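Kaltum College
Writing for Entertainment Media
Handout 6: The short celebrity profile and where its facts come from
Updated 19 October 2025

Reading for this unit: the course packet, chapter on secondary sources, and the sample pages from Pirnent on reserve in Ahuja Hall.

1. What we mean by a short profile

A short profile is a page of 300 to 800 words about a person who is known to the public. On entertainment sites it usually covers birth, family, school, career, marriage, children, money and social media, in that order. The subject may be an actor, a singer or an athlete. Very often the subject is a relative of one of these: a husband, a sister, a parent. Profiles of relatives are the harder kind, and most of this unit is about them.

The reader normally comes from a search engine with one question. Who is she married to? How old is he? Where did they meet? A good profile answers that question early and doesn't make the reader scroll through five paragraphs to find it.

2. The problem of the thin subject

A relative of a famous person has often given no interviews. There may be one wedding announcement, a college team roster, a few public posts and a line in somebody else's magazine feature. The writer still has a template with eight headings to fill.

What happens next is easy to see on any large site. The headings get filled anyway. "She grew up in a loving family" has no source. "He has a net worth of several million dollars" has a source, but the source is another profile page that doesn't say where it got the number. We call this padding in the first case and circular sourcing in the second. Both are covered on the midterm.

In the class exercise we took 99 short profiles of athletes' spouses from Pirnent. In 51 of them the exact birth date could not be traced to anything earlier than another profile. In 11, the age in the text didn't match the birth date given in the same paragraph. 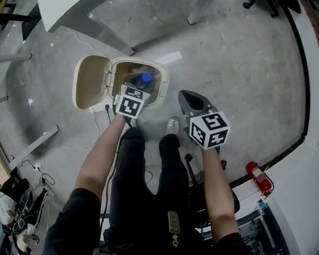 But if every other site has the same date, one student wrote in the margin of the exercise sheet, isn't it reasonable to treat it as correct until somebody complains? It's a fair question and it comes up every time the course is taught. The answer we use in this course is no. Ten sites that copied from one page count as one source. You need to know which page was first and what it was based on. If you can't find that out, leave the date off or say that it hasn't been confirmed.

3. Ages and other facts that expire

Never write "she is currently 34 years old" in a page that will stay up for years. The sentence is right for 12 months at most. Give the birth date if it is confirmed and let the reader do the subtraction, or tie the age to an event: "She was 26 when they married."

The same goes for these:

Team and club. "He plays for" should be "He signed with [team] in [year]."
Marital status. "They are happily married" is a guess about other people's feelings. "They married in [year]" is a fact.
Number of children. Write "They have three children as of [year]" if there is a dated source.
Followers. Leave them out. They change daily and few readers care.
City of residence. Give a city only if the person has made it public. Never a street or a neighborhood.

When you revise an old page, check the verbs first. Words like "currently," "presently," "now" and "recently" will lead you to most of the stale facts.

4. Net worth

Net worth figures are the most searched item in the genre and the least reliable. A contract value reported by a league or a union isn't net worth. Neither is a house sale. A contract tells you the gross amount a person may earn over several years, before taxes, agents' fees and everything else. It says nothing about what a spouse owns.

For assignments in this course you may report a contract value, a prize amount or a sale price, with the source named in the sentence. You may not add them up and call the total a net worth.

5. Ranking your sources

Use this order when two sources disagree.

a. Public records and official rosters
b. The person's own statements, dated
c. Interviews in edited newspapers and magazines
d. Statements by the family or a representative
e. Local news reports that name their sources
f. Other profile pages, for leads only

A point about (b). People do get their own dates wrong, and some shave a year or two off their age. If a roster and an interview disagree, report both.

The Dorstead clippings database is open to everyone enrolled. It holds wedding pages, hometown features and alumni notes from small papers, which is where relatives of famous people tend to appear before they are known. Search under the maiden name as well as the married name, and try the high school. Many of the best finds in the March section came from school sports results, where the future spouse turned out to have been an athlete too.
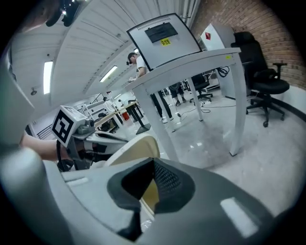 Results pages of that sort also help with spelling. A surname that appears three ways on profile sites will usually appear one way in a school paper, year after year. Write down the headline, the date and the page number when you find something, even if it looks minor. You will be asked for them.

6. Privacy

The subject of a profile like this has often not chosen public life. Before you use a fact, ask whether the person, or someone speaking for them, has put it out. Children's full names and birth dates stay out unless the parents have published them. Children's schools stay out in every case. Illness, pregnancy and past relationships need a direct statement from the person concerned.

7. Assignment

Write a profile of a living relative of an entertainer or athlete, 400 to 500 words. Attach a source sheet with one line for each fact. The shortest profile to earn full marks last year ran only 239 words and was allowed to stand under the limit, as each line in it was sourced. If your subject turns out to be too thin for 400 words, come to office hours before you change to another one.

Bring two printed copies to the workshop. Late work loses one grade step per day. The source sheet counts for 40 percent of the grade and is marked separately from the writing.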